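Rellivico control software: working meeting, minutes
Cell 2, January, 14:00
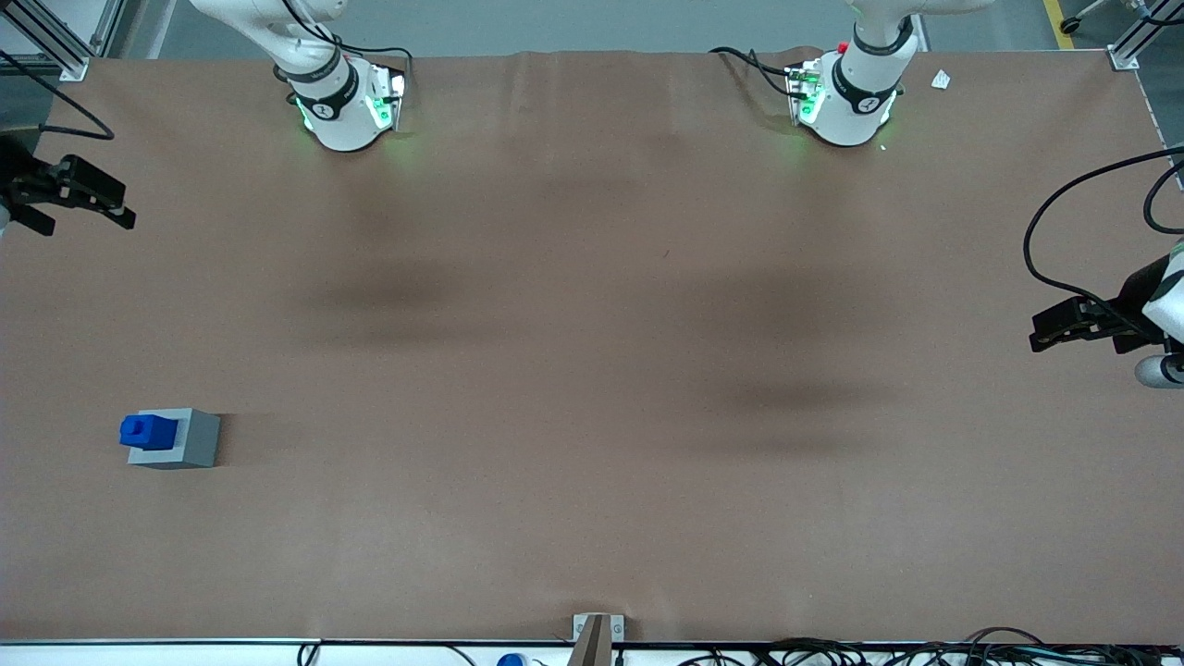
Fig. 1. Cell 2 from the fixed camera, blue block on grey block, both arms at the sides of the table.

Present: Hildegard Wendt (chair), planning, perception, controls, tooling. Apologies from the Lulach office.

1. Minutes of the previous meeting
Accepted with one correction. Under the item on log rotation, "daily" should read "per run". Action on the joint limit file is closed. Action on the simulator licence stays open with tooling.

2. Perception: block pose
The estimator now returns one pose per block where it used to return one for the whole stack. The grey block is taken as the support and the blue block is solved relative to its top face. Orientation of the blue block comes from the raised step, so a view that hides the step leaves two candidate answers 180 degrees apart. Perception proposed keeping both candidates and passing them to the planner with a score. Planning would prefer a single answer and a "not sure" flag. After discussion the flag was agreed for this release. The scored list goes on the backlog.

Shadows in the middle of the table are still segmented as objects on some runs. The brown covering is matte, which helps, but the broad dark patches under the arms move whenever the arms do. Perception has tried a fixed background image and found it no use for that reason. Next attempt is to mask the arms and their expected shadows from the joint state. Chair asked that the mask be switchable at run time.

A scrap of white paper near the far edge, beside the left arm, can be seen in Fig. 1. Small bright items of this sort should be rejected by the size filter. Perception to confirm with a test case and add it to the regression set.

3. Regression set
The set stands at 2,092 stored frames. Of the last nightly run, 6 failed, all on block orientation. Tooling wants the failures grouped by cause in the report, as they are at present listed by file order and have to be opened one at a time. Agreed.

4. Planning: two-arm motion
The planner treats the arms as one system when both are asked to move and as two separate systems otherwise. Changing between the two modes mid-task drops the cached path, and the next request starts from nothing. Planning time limit is 300 ms in separate mode. Controls asked for the same limit in joint mode. Planning said this could not be promised with the present collision model and will measure first.

Cables are modelled as a swept volume round each wrist. Controls pointed out that the loop above the left gripper is wide and that the model was drawn from the Haberkorn drawings, which show it tighter. The volume for the left wrist is to be enlarged by hand until the model has been redone. The cable lying on the table by the left bracket is not in the model at all. Planning to add a keep-out box.

5. Controls
The command loop runs at 200 Hz. Jitter was raised again. Controls has moved logging off the loop thread and will report figures at the next meeting. Hukavska have asked whether the gripper driver can take a force limit per command. It can, but the interface does not expose it. Small change, accepted for this release.

Naming: left and right in the code mean the robot's left and right, so the robot's right arm is on the left of the camera view. Two bug reports had the sides swapped. The viewer will print the arm name next to each gripper. The config keys stay as they are.

6. Any other business
Planning asked for the release branch to be cut after the orientation flag is merged and no earlier. Agreed. Tooling asked that log bundles be attached to tickets and not sent by mail.

Actions
Perception: orientation flag; switchable arm mask; test case for small bright items.
Planning: joint mode timing; left wrist volume; keep-out box for cable.
Controls: jitter figures; force limit in gripper interface.
Tooling: grouped failure report; arm names in viewer; simulator licence.
H. Wendt: reply to Hukavska on the force limit.

Meeting closed 15:10.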